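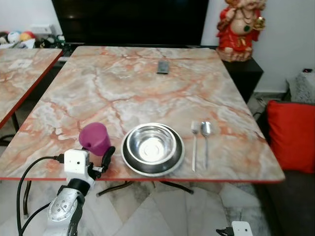 Quick one tonight, I have a train at half six and haven't packed.

Had the call with Meenakshi Kulkarni and the Biritz lot on Monday about the house rules for table work. Went on for ages. I said I'd write up where we got to, so this is me doing that, badly.

Table setting first, as that's what everyone argued over. Cup, bowl, plate, fork, spoon. The old Flola sheet just said "items within reach", useless. Reach of which arm? New wording is: every item inside the overlap of both arms, and nothing placed so a gripper has to go past the table edge and come back up under it. Narayanan wanted a fixed margin in millimetres. I don't. Tables differ. We've left it as one open hand from the edge for anything that can break, less for steel and plastic. He can moan at me in July when we review it.

Shiny things. Stainless bowl on a stainless plate is a pig for depth, anybody who's tried it knows. Pavithra Lobo's rule, which I've pinched whole: if you use polished steel, write down which lights were on. Just that. Ceiling, window, lamp. Takes ten seconds and saves an afternoon. And do NOT swap in a matt bowl halfway through a batch becuase the numbers look bad. Looking at you, Vignesh.

Phones and remotes. Off the table. I know. I leave mine there too. Rule now says anything not on the task list comes off before the arms are enabled, even if it's right at the far end and nowhere near. Meenakshi thought that was fussy, then agreed you want clutter to be clutter you chose.

Cables. Floor ones along the wall are fine if no one walks there. Cables on the arm itself need a slack check at full stretch, both sides, start of every session. Not once a week. We had 21 stoppages logged last quarter at Sayce and a good chunk were a loop catching on something. Table edges are the usual.

Homes are different from labs, obviously. You're in someone's front room. So:

Ask before you move anything on a shelf. Religious things you don't touch at all, and you park the arms so they can't swing that way.
Cushions and throws stay where the family has them.
One person on the stop button. Not holding a tea.
No kids' balls on the floor when the base is going to move.

Speed limits, we didn't finish. Fusia's draft has a table of them running to 89 lines and I got to line nine. Karine Turcotte is reading the rest, poor woman, and will send comments.

One thing I feel strongly about. Stop writing "operator error" in the log. Write what happened. "Left gripper touched cup while closing" is something I can use. The other thing isn't.

Will post the full sheet when Karine's done with it. If you spot something daft, email me, the comments are still broken. Right, socks.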